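Visit to the Gergate Food Fair, July 2026

My wife and I drove out to Gergate for the food fair, which we had missed the last two years. The entry is seven dollars and there is free parking behind the football oval, but come before eleven if you want some shade for your car.

We started at the Ouazzani stall, run by Ismail Mansour and his cousin. They make flatbread on a round hot plate and fill it with slow-cooked lamb, olives and a little preserved lemon. The bread was soft inside and nicely burnt at the borders. I found the lamb a bit salty, my wife did not, so maybe it is only me. We also took two glasses of mint tea and they filled them again without asking for more money.

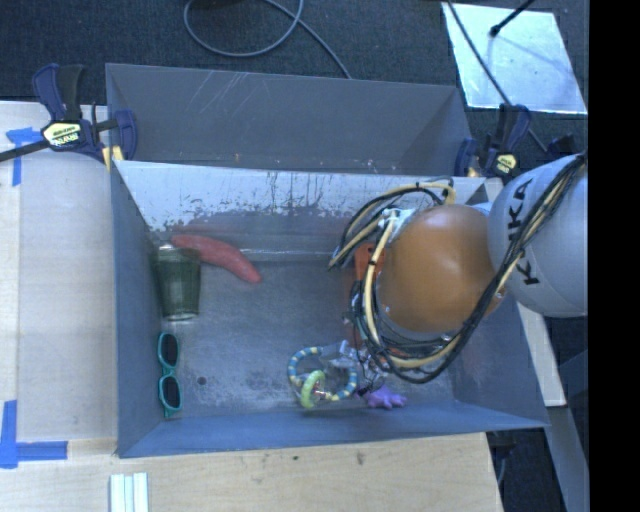

The main hall is where the bakeries and the cheese makers have their tables, and it becomes crowded at lunch. Anoma Jayawardena had coconut rolls, still warm, and a very good eggplant pickle that I bought in the large jar. At Kuvell we tried four cheeses. My favourite was the washed one with the orange rind, nearly as bright as the round cover on that KUKA arm, and the taste is much milder than the colour promises. They gave us crackers too, but the cheese is better on plain bread.

For the sweet part we went to Hokton, the small ice cream maker. The fig flavour was finished already, so I had pistachio and my wife had sour cherry. The pistachio was excellent — not too sweet, with real pieces of nut. Darren Bunting, who served us, told me the fig is always gone by one o'clock.

A few practical things. Most stalls accept cards, but the tea and the bread are cash only. The tables outside are few, and we ate the flatbread standing up. Toilets are near the north gate and were clean. We stayed three hours and came home with the pickle, a piece of cheese and too many coconut rolls.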